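Wooden toy swaps: your questions answered

I've been running the Trirnby toy swap since last October, and the same questions land in my inbox every month, so I've finally typed up my replies. Have a read before you email me (but do email me if you're stuck, I like the post!)

How does it work?
You bring toys your lot have grown out of, you get a token for each one, and you spend the tokens on the day. Entry is £2 per family and under-fives get in free.

Do blocks have to be a full set?
No, odds and ends are fine. We tip all the loose blocks together anyway, and children really don't mind if the colours don't match.
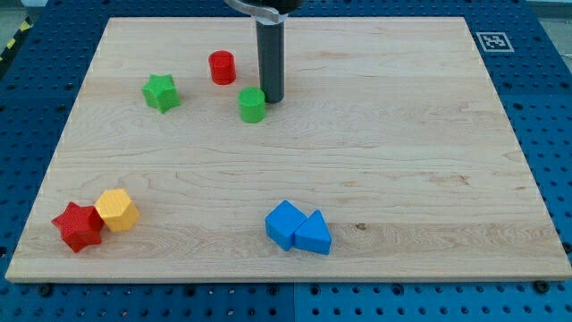 Honeylyn Lumbao wrote in to say that her twins ignored every boxed set and went home with a carrier bag of mixed blocks, and could we please have a bigger tub of them next time. We can, and we will – I've bought one.

How should I clean wooden toys first?
A damp cloth and a drop of washing-up liquid. Please don't soak them, as they swell and the paint lifts. Leave them overnight to dry.

What can't you take?
Anything with splinters, flaking paint or loose magnets. Soft toys are a no as well, sorry – we had 32 teddies left over in spring and they lived in my hall for weeks.

Can I drop things off early?
Yes, from 9am, at the side door on Cruzado Lane. Ring the bell twice, it sticks.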